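Sterdale Skate Club – kit and side room check
Sunday, April 13, 2025
Filled in before first session. Sheet 6, carry over from February

1. Door and floor
Door opens full width, OK. Floor swept, no grit. Mat by the door curls up at one corner, taped for now, wants replacing. FAIL until done.

2. Kit table
Legs locked, doesn't rock. Lace cloth still on it. Looks nice but hangs low and there's a thin cord running down that side, so a foot could take the lot. Pin cloth up, move cord. Jar with the green round the top to go further back. Pads to be checked one at a time, cap first then strap, then put down on the left.
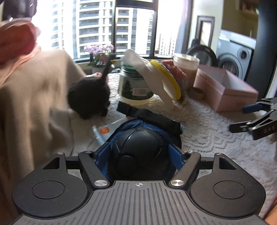
3. Knee pads, what to look for
Cap: press all round the edge, any split = bin it. Strap: pull hard twice, look at stitching where it folds over. Lining: no bare foam. Blue and black pair passed. One Orden pair failed, strap gone at the seam, tagged 54 and taken out of use. Fesis pairs all fine but straps need a wash, they smell.

4. First aid box
Plasters OK. Cold packs OK. Tape low. Scissors missing agian, last seen in Feb. Accident book in the box, pen isnt.

5. Wipes
For hands and pad linings. Fragrance free only, we've had sore skin off the scented sort. Check flap sticks down, check pack not dried out, spare pack in box. The mannings ones say suitable for sensitive skin, so OK to use. Dont use on grazes, water for that. Wipes in the bin after, never down the loo.

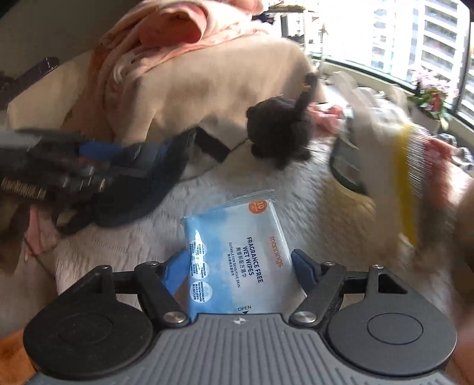
Pringle: can we put a date on each pack when its opened? I used one last month that was dry as a bone and there was no way of telling how long it had been going. Marker pen on the back would do.

Reply: yes, added to item 5 from next sheet.

6. Bags and clothes
Straps tucked in, nothing left across the walkway. Loose clothing on the seats, not the floor. PASS, just.

Actions
Mat – order new one
Cloth and cord – before next session
Scissors, tape, pen – buy
Orden strap – ask if they do spares, otherwise bin the pair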